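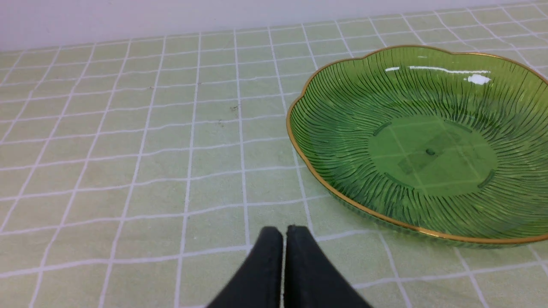

My son Wodard starts first grade in the fall and I've spent the spring working on counting with him at home. Posting what we did in case another parent of a five- or six-year-old can use it. We work at the table after breakfast. The tablecloth is pale green with thin white lines that make squares, and those squares turned into our first number board. One dried bean to a square, say the number out loud, move to the next square.

The bean game came from his preschool teacher, Youssra Alaoui. Her advice was to stop asking "how many?" at the end of every count. Let the child say the numbers and put the bean down at the same time. If the hand and the voice get out of step, go back to one and slow down.

We did that for 4 weeks. Ten minutes a day, no weekends. Some mornings he was done after three minutes and I let him go.

He could already recite to 20 before we started, by the way. Reciting is a song to them. Ask for "seven beans" and he would hand me a fistful. Those are separate skills and I didn't know that with my older one.

The teens were the hard part. Thirteen and fifteen got skipped almost every time. I wrote them on two index cards and taped them to the fridge at his eye level. We said them whenever somebody wanted milk. Fifteen stuck first. Thirteen still goes missing when he's tired.

A few people asked about workbooks. We have the Dritholm one, 126 pages. He liked the tracing and the mazes. The pages where you circle the bigger group have drawings that are too small and he guesses. I tore those out and we do bigger and smaller with spoons.

We also tried the Zuccaro number cards. Good thick cards, clear print. The set goes up to 1000, which he thinks is hilarious, and he asks for that card every time. I would buy it again but you only need the first twenty cards at this age.

Ashwin Unnithan asked about apps. We used one for a week and I took it off the tablet. It gave him a star for tapping fast, so he tapped fast. He may do fine with a different one when he's older.

Writing the numbers is coming along more slowly. 2 and 5 get flipped. Youssra says that's common before seven and to show the right way without making him erase. So I write mine next to his and we move on.

Adding came in by itself. He had four beans down, I put one more, he said five without going back to the start. We've done "one more" every morning this week. "One less" is not going well yet.

Next is dice games with his sister. Rosario Melis sent me the rules for one with two dice and a paper track. I'll try it Monday and post the rules here if they work for a six-year-old and a nine-year-old at the same table.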